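Winda adds Trenine lettings book and keeps both high street branches

May 16, 2022

Letting agency Winda has bought the rental book of its smaller neighbor Trenine, bringing 824 managed homes under one roof and ending months of friendly guessing among landlords on both sides of the river.

The deal had been in the air since October, when Trenine's founder, Ekrem Toprak, let it be known that he would like to slow down a little and see more of his grandchildren. He will stay on for 18 months to help everyone settle in, and landlords who are used to ringing him directly are welcome to go on doing so (he says he would be rather hurt if they stopped).

Winda's managing director, Shengli Cheng, said she had admired the Trenine team for years and was delighted to have all five of them on board. "We've been sending each other tenants for as long as I can remember, so it feels a bit like family moving in," she said. "The kettle has been busy all week!"

Rents, deposits and existing agreements carry over as they are, and tenants will get a letter with the new payment details before anything changes. Repairs should still be reported through the Trenine phone line for the time being.
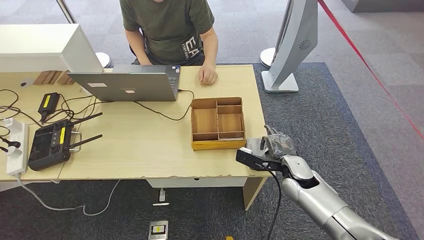 Also in lettings: Kaimal opens second office

Kaimal has taken the lease on the old bakery in Rornum, where it will look after 56 apartments at the new mill development. Viewings are by appointment, and the front door is the one on the courtyard side.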